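Progress report to the Stondeck Fund
Project: Repair of the common room, Buchanan House
Prepared by: Drurkis Tenants' Association
Period covered: January to April

1. Summary

In this period we finished the floor and the walls of the common room. The window work is also finished, except for one seal. Electrical work is still open and will move into the next period. The total cost until now is $3,486 under the approved budget, mostly for the reason that we could keep the old subfloor.

2. Floor

As we wrote in our last report, the old carpet was in bad condition and it was removed before the winter. The contractor, Wollevon, checked the subfloor in January and found only two weak places, both near the radiator pipes. These were cut out and replaced. After this the new planks were laid over the full area of 78 square meters.

The boards stayed in the room for several days before laying, so that they could get used to the humidity. This delayed the start by one week. We agreed to the delay and we think it was correct.

We chose long planks in a light brown color. The residents had voted between this one and a gray one, and the light brown received 51 votes against 30. Some residents were worried that a light floor will show every mark. Wollevon gave us a written care instruction, which we will hang inside the door of the supply closet.

3. Walls and window

The walls were filled, sanded and painted white. On the wall beside the window the first coat did not cover well, so a third coat was necessary. Wollevon did not charge extra for it.

The big window to the courtyard was not replaced. We had asked for a price for new glass, but it was too high for this grant, and the glass itself is still good. Instead, the dark gray parts around it were cleaned and painted again in the same color. One seal is on order and should arrive in May.

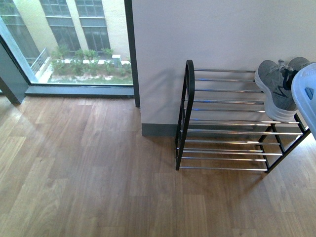
Common room, courtyard side: plank floor and the window looking out to the planting bed.

4. Open points

- Ceiling lights: the first offer did not include the emergency light, so we asked for a new one. We expect the answer in the coming weeks.
- Window seal: see above.
- Threshold at the corridor door: the new floor is a little higher than the corridor. A ramp strip must be fitted before the room can open for people with walkers or wheelchairs.
- Furniture: not ordered yet. We prefer to wait for the lights.

5. Request

We kindly ask the Fund to allow us to use a part of the saved money for the ramp strip and for felt pads under the chairs and tables - both were missing in the original plan. A separate cost sheet is attached. If you agree, we can place the order together with the lights.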